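Why I've gone back to paying for things with a cheque

My daughter thinks I've lost the plot. I was at the kitchen bench last week writing out a cheque to the bloke who fixed our gutters, tongue between my teeth, and she stood there watching me like I was churning butter. "Mum, he's got an app," she said. Well, of course he's got an app. Everybody's got an app. My dentist has an app, and I see him twice a year if he's lucky.

I should say I'm no technophobe. I bank online, I book my flights on my phone, I even worked out how to pay for parking without getting out of the car (a great day, that). What I've gone off is the speed of it all. Somewhere in the last few years money stopped feeling like money to me. It became a little buzz in the hand, and by the time I'd put the phone back in my bag I'd forgotten what I bought.

The penny dropped in July, when I sat down with my statements and a pot of tea. There were 156 transactions for the one month! I recognised perhaps half of them by name. There was a subscription to something called Skomis, which I'd signed up to for a free trial of crossword puzzles, and it had been quietly helping itself ever since. I rang my friend Geeta Joshi to complain and she said, "Oh, I've got that one too," as if we'd both caught the same cold.

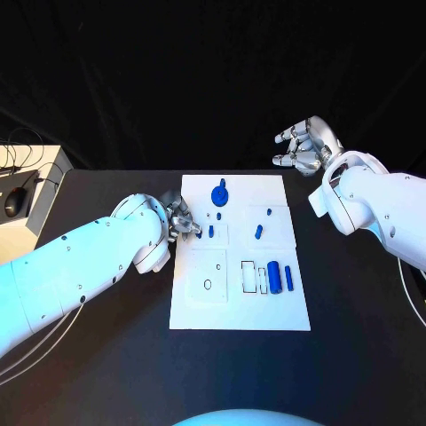
So I made myself a rule. Bills to actual people get a cheque if they'll take one, groceries get cash out of an envelope, and the phone is for emergencies and parking. The first fortnight was awful. I ran out of envelope on the tenth day and we ate a lot of eggs. But the next month I had 78 transactions on the statement, exactly half, and I could tell you what nearly every one of them was for.

Now, I know the arguments on the other side, and some of them are good. My neighbour Afaf Nasrallah ran a fabric shop for years and she hated cash with a passion. Counting the till, driving to the bank, the branch closing and then having to drive to the next bank along. She told me the day she got her first card machine she could have kissed it. And cheques are worse again for a small business — you wait for them to clear, and every so often one doesn't. I'm not going to pretend my little habit costs other people nothing. The gutter man was very gracious about it, but I did see his face.
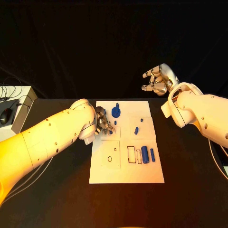

Two robot arms at a black tabletop, the left hand lowered over a small blue piece.

What bothers me is the idea that quicker is always kinder. When I hand over a twenty at the fruit shop I have a bit of a chat with Shalini while she finds my change, and she tells me the mangoes will be better next week so I should hang on. I've never had advice like that from a terminal. My mum kept four jars on top of the fridge, labelled in her best handwriting, and on pension day she'd stand there deciding what each one deserved. She knew to the dollar where we stood, and so did we kids, because we could see the jars.

I don't have jars, I have the envelope and a chequebook with a rather ugly vinyl cover. The bank has already written to say they'd prefer I stopped ordering new ones. I've got plenty of cheques left in this one, and the piano tuner's coming next month, so he can have the next.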